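How do stitches work?

If you get a deep cut, the skin may need help to close. A doctor or nurse can sew the two sides together. Each loop of thread is called a stitch, and the thread itself is called suture. 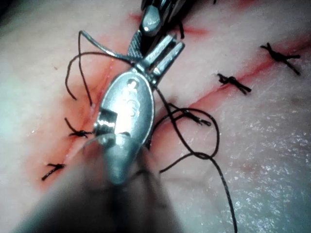
Skin is bendy and slippery, so a straight sewing needle would be awkward to use. Stitching needles are curved instead. The thin grey one near the top has its point angled downward, above a long red cut, and the thread is black. A curved needle can go in on one side of a cut and come up on the other with a turn of the wrist.

Before you have stitches, the skin is usually made numb. You may feel some pulling - but it should not feel sharp.

Learning to sew

People who are learning do not start on patients. They use a practice pad and sew the same sort of cut again and again. Ekaette Onyeka, who teaches stitching, asks her students to tie 400 knots before their first test.
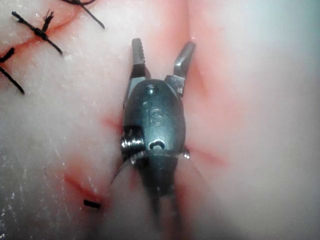
Fingers are too big for very small stitches, so the needle is held with a metal tool. It has two jaws, a bit like a beak. Look for the row of tiny teeth on the inside of the left jaw, near the tip. Teeth like these help a tool to grip.

Some stitches are taken out later. Others slowly dissolve in the body.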